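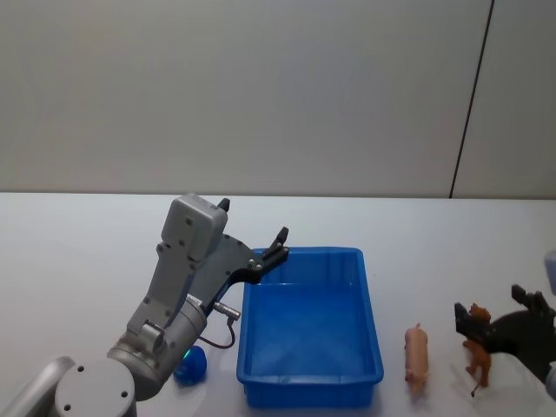

Two robot arms at a table with a blue bin, a ball and two toy animals, part of the sorting project at Hullport Technical High School.

Hullport students teach robot arms to clean up toys

2026-06-09
By the Education Desk

HULLPORT — Students in the robotics class at Hullport Technical High School have spent the spring semester teaching a pair of robot arms to pick up toys and put them in a bin, a job that took up most of their lab time and will be judged at a regional student contest in July.

The class has 69 students this year, split among morning and afternoon sections. All of them worked on the same task, which the course outline calls "tabletop cleanup." Each team had to get the arms to lift small objects off a table and drop them inside a plastic bin without tipping it over or knocking anything to the floor.

The arms are controlled by two students at a time, one for each side. A student moves a hand controller and the matching arm follows. Every attempt is recorded, and the recordings are used to train a program that then tries the task without anyone at the controls.

By the end of May the class had logged 2,524 recorded attempts, according to a project summary posted by the school. Attempts in which a toy was dropped or the bin was moved out of place were kept in a separate folder. Students reviewed those in class and wrote short reports on what went wrong.

Balls gave the teams the most trouble early in the semester. They rolled when a gripper came in too low, and several teams lost full lab periods trying to chase one across the table. Toy animals were easier to trap but harder to hold, and teams argued over whether to grab them by the body or the legs. The summary says most teams settled on the body.

The two-arm setup is new this year. Last year's class used a single arm and worked with wooden blocks. The school said the change made the course harder, as students now have to plan which arm goes first and keep the two from bumping over the bin. A rule added in March requires one arm to pull back before the other reaches over the rim.

Money for the second arm came from Konstantinidis, a Hullport machine shop that has hired graduates of the school's technical program. The company also lets students use its measuring equipment on Saturdays. The software for recording and replaying attempts was written by last year's seniors, who named it Zarkell. Current students have rewritten part of it to handle two arms and plan to hand it down to next year's class.

Six students were chosen by their classmates to represent the school at the contest, which will be held at the fairgrounds in Plotholm. Teams there will be given a bin and a set of objects they have not practiced with. Each team gets 3 runs, and the best one counts. Points are taken off for any object left on the table when time is called.

Contest rules allow teams to bring their own arms but not their own table. The Hullport team has been practicing at different table heights to prepare, using boards set under the legs of a lab bench. The team has also been swapping toys in and out between runs. Students were asked to bring small plastic figures from home, and a box in the lab is now full of them.

Lab sessions will continue through the end of June for the contest team. The room will be closed to other students after final exams, except for seniors who still have reports to turn in.

The school will hold an open house in the robotics lab the week before the contest. Visitors will be able to take a turn at the controls, and the program trained on student recordings will be run several times during the evening. Admission is free. Children under 12 must be with an adult.

Registration for next year's class opens in August. Students must have completed algebra and the introductory shop course, or have written permission from the technical department. The school expects to offer the same number of sections and has not decided whether the task will stay the same. Folding cloth and stacking cups were both suggested in a student survey.

Last updated: Tuesday, 4:15 p.m.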